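Sorting Corner News: What We Learned From the Big Bricks

Dear families and friends of the Dusivitz toy library,

In the last newsletter I promised to write something about the building bricks, because many of you asked how we keep them and why the yellow ones have now their own bin. I am sorry it took me so long. January was busy with the returns after the holidays, and I wanted to try the new system for a few weeks before I recommend it to anybody.

First a little history, for the people who joined us this winter. The large bricks came to us in one very big sack from the Dela Peña nursery when it moved to the smaller building. Jhun Sebastian and I washed them over two evenings, and when they were dry we counted 161 pieces. After we took out the cracked ones and those which did not hold together any more, we had 136 good bricks in red, yellow and blue. They are the large kind, easy to hold for small hands and too big to swallow, and for this reason they are lent out more than anything else on our shelves.

In the beginning we kept them all together in the sack. It was simple for us but not so good for the children. They turned the whole sack upside down, looked for one blue piece, and then they were tired and the play was over before it started. Viorica Obradović, who has worked many years with the three-year-olds, told me that we should try sorting by colour and make the sorting a part of the play. I was not sure. I thought that children want to build, and that sorting is a thing the parents want. She was right and I was wrong, and I am happy to write it.

So now we do it in this way. We put out three shallow white bins side by side, one for each colour. We never tip out all the bricks at once. One or two handfuls in front of the bins is enough for one child, and for two children maybe a little more. With a small heap the child can see the end of the work, and this is important at three or four years.

We also tried sorting by size, with the long bricks in one bin and the square ones in another. This was too difficult for most of the little ones. A long brick which lies on its side does not look so long, and there were some tears about it. From five years it goes better, and Efren Lacson's group likes it very much. For the younger children please stay with the colours.

A few practical points from our experience. Choose bins with a low side, so the child can reach in without leaning on the rim. Push the bins close against each other, otherwise the bricks fall in the gap and somebody must fish them out. If you can, let the bins stand on the floor and sit down on the floor too. And do not correct too fast! A red brick in the yellow bin is usually found by the child after a while, and then it is a big moment. 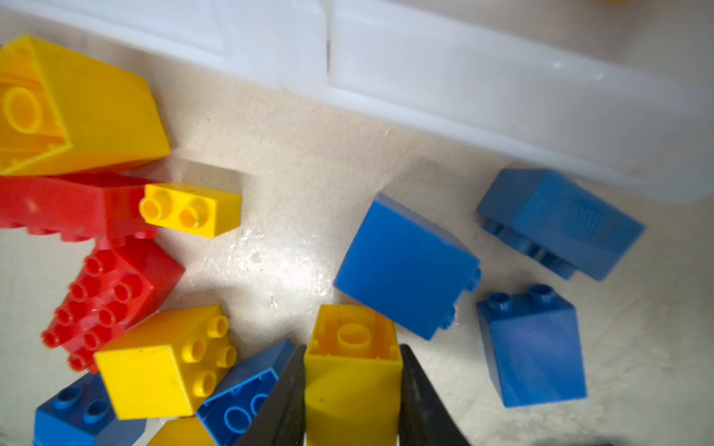
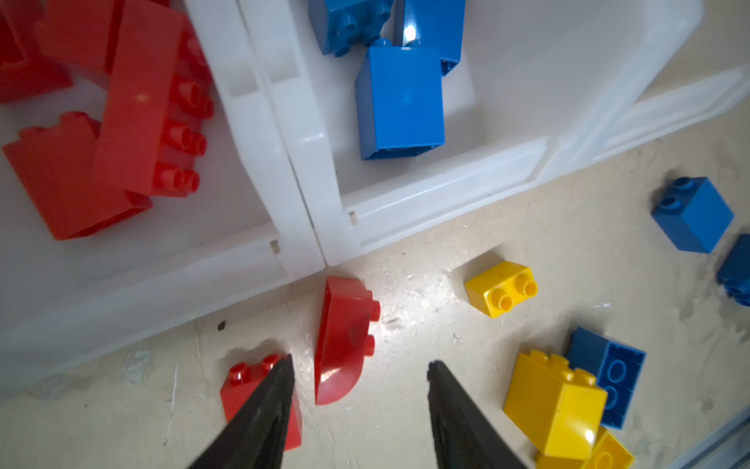
Red, yellow and blue, some in the bins and some on the floor.
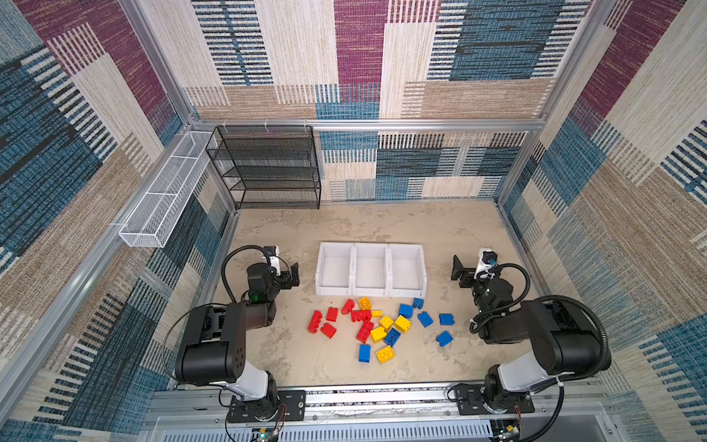

About cleaning, many of you have asked. Warm water with a little washing-up liquid is enough. The open underside of a brick is the place where the dirt stays, around the tube and between the ribs, and an old toothbrush is the best tool for it. Please put them afterwards with the open side down on a towel – if the water remains inside, they smell after some days. We had one set which came back like this and I had to wash everything again.

The bricks are lent in sets of 13, in a cotton bag with a number. We made the sets so that each colour is inside, and you can borrow one set for three weeks. Please look under the sofa before you bring it back. If one piece is missing it is not a tragedy, only tell us, and we will fill up the bag from the reserve.

Ademir Conceição has offered to sew new bags, with a wider opening than the old ones, and he is looking for strong cotton fabric. Old curtains are fine if they are washed. You can leave them in the basket next to the door during our opening times.

In March we would like to begin with the wooden train, which is in a worse condition than the bricks were. If you have some patience and a small screwdriver, please write to me or speak to Viorica on a Saturday morning.

With warm greetings,
Jomar Galang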